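Dalgleish Moves Block Sorting Sets to Wooden Boards

2023-03-11

Dalgleish has replaced the felt mats in its shape sorting sets with striped wooden cutting boards, following a trial at its Futthorpe workshop. The change applies to all sets made from March and covers both the small and the large box.

The felt mats had been in use since the first sets were shipped. According to workshop lead Morven Morrison, they collected lint at the corners and stretched after repeated washing, so that a mat laid out on a bench no longer sat flat. Short blocks with small bases tipped when they were set down near a fold.

"A block that is going to be picked up and put back many times needs a hard, level surface under it," Morrison said. "We tried cork, and we tried a painted sheet. The wood was easier to clean than either one and it stays where you put it."

The boards are supplied by Prelano, which makes them for kitchens and did not change the pattern for this order. They are glued up from strips of lighter and darker wood. Dalgleish considered asking for a single plain color but decided against it. The bands give the user straight lines to work along when setting out rows, and the plastic blocks, in green, yellow, red and blue, stand out well enough against both shades.

The first delivery was 200 boards. Of these, 100 went to Futthorpe and 100 to the packing room at Gutmont, where the sets are boxed. Each board is wiped down, checked for raised grain along the glue lines and laid on the bench with a group of blocks before it is packed. Boards that rock are returned to Prelano — the workshop does not sand them flat.

The blocks themselves are unchanged. The shapes still include the star, the heart and the plain cylinder, and the loose blocks from older sets can be used on the new boards. The part number for the board is 1621, and it can be ordered separately by owners who want to replace a worn mat.

Cleaning instructions have been rewritten. The board should be wiped with a damp cloth and dried standing on edge. It should not be soaked or put in a dishwasher. Light scratches do not affect use and are not covered as a fault.

Morrison said the box insert will be next. The present cardboard tray was cut to hold a folded mat, and the board now rests on top of it with a sheet of paper between the two. A deeper tray is being drawn up at Gutmont — the outside size of the box will stay the same.
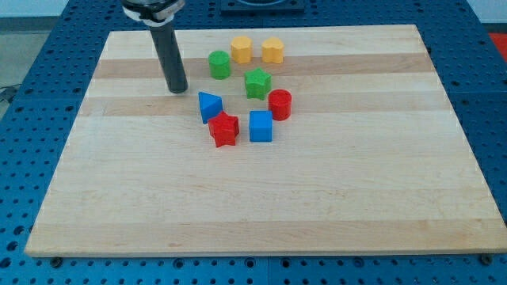
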